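Right, paint thread, as I've now spent 2 weekends on one hallway and need to tell someone.

We went with Pliron in the end. I wanted the Lappalainen stuff but it came to 163 quid for the lot and my other half made a face. Pliron was 80 and covers just as well on old plaster (so far!!)

Things I got wrong: didn't wash the walls first, bought the cheap roller, believed the tin when it said one coat. It's had three and I can still see the old magnolia behind the radiator.

Tester pots though. I love a tester pot. Stusine do tiny ones and I've come home with far too many, all of them beige if you ask anyone else in this house. They are NOT all beige, one of them is called Prolley Oat.

So now it's the woodwork, and I keep going back and forth between white and a proper mid grey. I've gone off gloss completely, everything looks like a dentist's. What's swaying me is how good a matte light cream looks with a grey metal box sat on it, really calm, hardly any shine. Skirting in grey then, walls stay cream. Starting Saturday if the masking tape turns up.

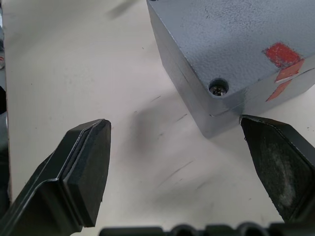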